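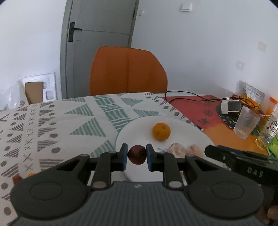 Home | Threads | Food | Gifts | About

Lucinda Dunleavy
2 min read

1/ Mother's Day boxes are in the shops already and it's only the start of March. I've bought three this week so you can pick one without guessing.

2/ Plollia sea salt caramels, 45 pieces, £22. Thin shells, soft middles, quite salty. My mum would eat the lot. The lid doesn't close properly once you've opened it, so have a tin ready.

3/ Lasten dark selection. Only 6 chocolates, but they're big ones. The 67% with orange peel is the best thing I tried. The coffee one tasted mostly of sugar.

4/ Prisach hazelnut bar. Cheapest of the lot and comes ready wrapped in plain brown paper. Fits through a letterbox, I tested it on our own door.

5/ Kyrylo Ostapchuk asked which of them are fine for someone who can't have milk. Just the Lasten box, and check the label, as the coffee one has cream in it.

6/ Posting: Plollia want orders in by noon for next-day delivery. Prisach took three days to reach me. Lasten I got over the counter at the Alcantara arcade.

7/ If I had to choose, Lasten for a present and Prisach for myself. I'll do the Easter eggs once the bigger ones are out.

We use cookies to improve your experience. Accept | Manage settings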